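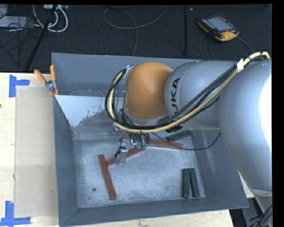 Tumaini Minja wrote in to say that I am too hard on the club, that the arm has cleared the bin plenty of times, and that a page of workshop tips is the wrong place to pick a fight with a student project. Maybe so. I have heard "plenty of times" from every team I've helped at the Akmont bench, and I still want to see the log sheet.

So these are tips for a team practicing bin picking before the Rankin meet. Most of them would do just as well in a garage.

Clamp the bin before you blame the code. A bin that creeps a quarter inch over an afternoon will make a good program look bad. One spring clamp on the rim is better than none, but I wouldn't trust one by itself. Push on the far corner with your thumb and see if it moves.

Tape the corners of anything that has to go back in the same spot. Blue painter's tape comes up clean if you get to it within the month. Leave it until November and you will be scraping.

Bare metal is a pain under shop lights. The shine moves when you do. Before buying the lamp kit Flandeo keeps pushing at school teams, try turning off the nearest overhead light. I have yet to see the kit beat that.

Cables. Move the arm by hand control through its whole reach, slowly, and watch the hoses the entire time. Any cable that sags should be tied up short enough to stay out of the parts and long enough that the wrist can turn. Ward Kramer's team swears by hook-and-loop straps. I find they slip, and I use plain ties and cut them off when I'm done.

Don't set up the easy pile. Every team spreads the blocks out flat, gets a nice run, and calls it finished. Push two blocks together in a corner. Lay one across another. Shake the bin and take what you get.

Write down the misses. The Gukosgate team told me they made 1000 picks over the term. Their notebook had 474 good ones and 509 misses, and the rest were left blank. I thought more of them for the 509 than for anything on their poster. If your team has only done 300, say 300.

Wipe the bin out with a dry rag at the end of the day. Skip the spray cleaner, it leaves a film and then somebody spends an hour retuning the camera.

And keep the teach pendant where the person running the arm can reach it. I know it gets in the way — put it back anyway.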